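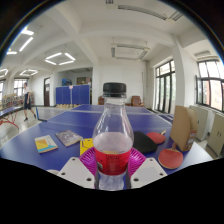 Cutting gripper clips into grasp segments with Stindano

Quick notes, more to follow when I get a minute. Assumes you've got Stindano installed and one session folder synced. If not, do the Gosling setup page first.

1. Load the session

stindano open ilton_thursday

It should list 834 clips. Fewer than that and the sync stopped early - run it again, it picks up where it left off.

2. Get finger width

stindano width --smooth 5

Smoothing is in frames. Don't go higher, it eats the short grasps. Clear plastic is the awkward one: the tracker follows the magenta fingers so width is fine, but anything using depth on the bottle will be rubbish. Red label is usually ok to lock on to. Cap too, if the light's decent.

3. Mark closed

Closed = width flat for 20 frames or more. Not width near zero!! A bottle stops the fingers a long way apart, so a fixed threshold misses it completley. Set this in segment.yaml:

closed_rule: plateau
min_frames: 20

4. Mask the background

People walking about will upset the camera pose. Turn on the person mask before running pose, not after. Same with glare off windows and shiny floors - mask_bright: true. Table lines are good features, leave them in.

5. Run it

stindano segment --out cuts/

Nearly 700 clips went through clean for me. The rest land in cuts/review with a reason code. P2 is lost pose, W1 is no plateau found. W1 is mostly clips where the gripper never shut, bin those.

6. Check by eye

Open a handful in Sturen, scrub to the first closed frame. Both fingers should be touching the object. If the cut is early, raise min_frames a bit and rerun step 5 only, no need to redo the widths.

Plateau rule is Sivaprasad Namboodiri's, ask him about teh edge cases.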